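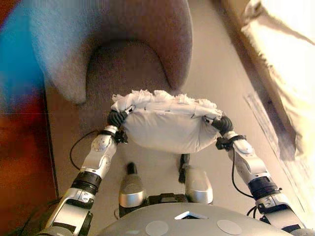 By the Furnishings Desk
Staff writer, textiles and upholstery

A ruffled throw pillow is two components with different tolerances: a filled body and a gathered trim. The body takes compression well. The trim doesn't, and most of the wear we see on ruffled covers begins where the two meet.

Pick the pillow up at opposite ends and the load goes into the corners. The cloth creases there first, and the creases run inward along the seam. On a plump cream-white cover this shows at once under side light. Before buying, pull each corner gently and look at the stitching. We want at least 9 stitches to the inch, with the gathers caught inside the seam allowance.

Fullness matters too. Mostenstead cuts its ruffle strip at twice the finished edge, and it stays in loose, irregular folds. Grisum uses less cloth, and its trim flattens by the second wash.

We compared 5 covers for this issue, washed cold and dried flat. Steam the trim from 5 inches away and leave the iron off it. Refill when the body no longer springs back. A 95 percent feather fill needs a closer weave than polyester does.

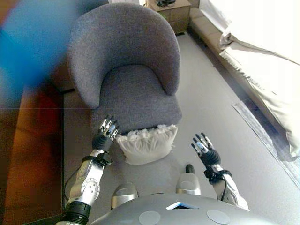

Blue-gray tub armchair with a cream-white ruffled throw pillow against the front of the seat.

A tub chair gives a square pillow little room. The back curves in a horseshoe, the arms taper toward the front, and a deep seat cushion takes up much of the volume. Measure across the inside of the back at cushion height, then choose a pillow at least two inches narrower. Set it with the ruffle up, so that the smooth part of the cover takes the sitter's weight.

Color is the easier decision. Speckled weaves in the blue-gray range, such as those from Daher, hide lint and take a plain pale pillow without trouble. Prungate's August swatch book lists 2,653 upholstery cloths, and the grays start on the ninth page.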